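Demo Accounts Should Come With a Waiting Period

February 12, 2020

The practice account has become a standard feature of retail currency trading. A new customer registers with a broker, receives a balance of imaginary dollars, and is free to place orders without risk. The industry presents this as education. In the view of this office, it is closer to advertising, and it should be regulated accordingly.

The difficulty begins with the size of the balance. Most practice accounts open with a sum far larger than the customer will ever deposit. A person who has learned to trade with a very large cushion has learned very little about trading with a small one. Losses that would close a modest account barely register on the screen, and the customer comes away with a false sense of what leverage does.

The second difficulty is execution. Practice orders are commonly filled at the quoted price. Live orders, particularly in the minutes following an economic release, may be filled at a worse one. The customer is entitled to know this before sending money, and a line of small type at the foot of the page does not meet that standard.
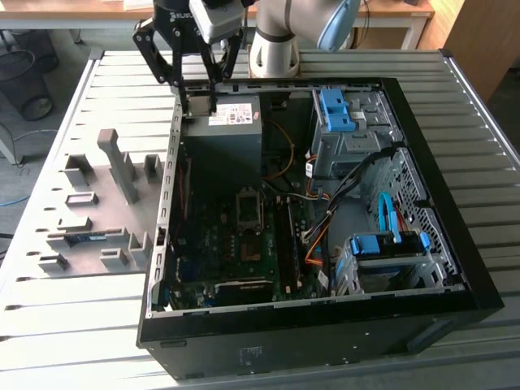
In January, Stotside reviewed the records of 665 customers who had moved from a practice account to a live account at three brokerages. The median customer had spent 11 days in practice before making a first deposit. Of those who funded an account, 57 percent had lost at least half of the deposit by the end of the review period. We do not claim that a longer period of practice would have prevented every one of these losses. We do claim that 11 days is too short a time in which to see a quiet market, a volatile one, and the effect of overnight charges.

Leanne Tindall, writing for the Dindavis newsletter, has argued that adults should be free to open a live account whenever they choose, and that a mandatory delay would send impatient customers to offshore firms. The second point deserves a serious answer. Some customers would leave. They are, however, the customers whom domestic rules already fail to reach, and the standard for everyone else should not be set by their conduct.

We therefore support the proposal drafted by Gemma Wragg at Nuttall, with one amendment. The draft calls for 20 trading days between registration and first deposit, and for a practice balance equal to the amount the customer states an intention to invest. To this we would add a requirement that practice orders be filled under the same conditions as live ones, including delays and wider spreads. Dusier already does so on its own platform, and the firm has not reported any difficulty in attracting new business.

Brokers will object to the cost. The technical work is modest, and the data required is already held by every firm that executes live orders. Written comments on the draft may be submitted through the Nuttall website until the consultation closes.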